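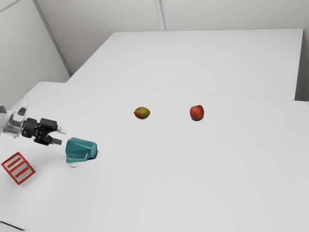 A black gripper over the white tabletop, with a teal object close by.

About Flokico Motocross School

We started out on a rented hillside outside Gidirdale with one practice loop, a borrowed water truck and more enthusiasm than sense, and we're still on that same hillside today (although the water truck is finally our own). Over the years 968 riders have come through our beginner course, and a good many of them still drop in to ride on summer evenings, which makes us happier than any trophy could.

Most new students arrive a little nervous, and that's fine! We spend the first morning on flat ground — standing position, braking, looking where you want to go — and only then do we head up to the Caron loop, which has gentle rollers and wide, forgiving corners. Riders who are ready for ruts and bigger jumps can join our trips to the track at Drestdale, where the dirt is deep and gets rough by the afternoon.

You're welcome to bring your own bike, or you can use one of ours. We keep small bikes for the kids and full-size ones for everybody else, and helmets, boots and chest protectors are included in the $100 day fee. Parents can watch from the bank above the start gate, where there's shade and usually coffee.

Our July camp fills up early, so please get in touch in spring if you'd like a place. The gate opens at 8 a.m.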